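Red wine throwing a fine brown haze after racking, no smell or taste fault

Posted by Plirnero in Home Winemaking, Apr 17, 2026

I have 20 litres of a Tempranillo kit wine in glass. Fermentation finished at 0.994 and the reading did not move afterwards. I racked it off the lees in March, added one dose of sulphite at the kit rate and fitted a fresh airlock. It was clear to the eye at that point. Since then a fine haze has come back and there is a thin rusty layer on the glass at the shoulder. Smell is normal, taste is a bit sharp but sound. No gas that I can detect. I have not added finings because I want to know the cause first. Is this pectin, protein or something else, and can I bottle through it?

Mohsin Durrani

Protein haze is uncommon in reds, as the tannin tends to bind the protein and drop it out early. Pectin is possible if the kit had a fruit or skin pack. To check, put a small measure of the wine into four times its volume of methylated spirit in a jar you will throw away, shake and leave it for an hour. Strings or jelly lumps mean pectin, and a pectic enzyme will deal with most of it, though it works slowly in finished wine. Do not taste the test sample.

If the test is clean, I would suspect colour and tannin dropping out, particularly if the vessel has been somewhere cool. Warm a glass of the wine to room temperature. Haze that fades on warming is usually colloidal colour and will settle if left.

Do not bottle yet. Anything in suspension now will be in the bottom of the bottle later. I would leave it another 2 months at a steady temperature, topped up to the neck, then rack once and look again.
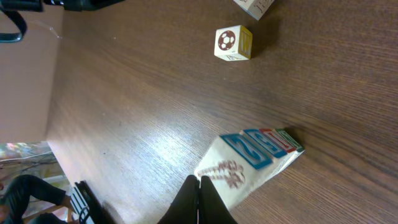 When you do look, shine a narrow torch through the side of the vessel in a dark room. Looking down from the top tells you very little with a red. Check free sulphite at the same time, as a brown tint together with a flat smell would point to oxidation, and more waiting will not improve that.

Jafri

Had the same with a Merlot. Left it in the garage over winter and it cleared without finings. Lost a little colour, nothing serious.

Tellus

Just filter it. A coarse pad then a fine one. Don't start with the fine one or it blocks after nearly 2 litres and you have to throw the pad away.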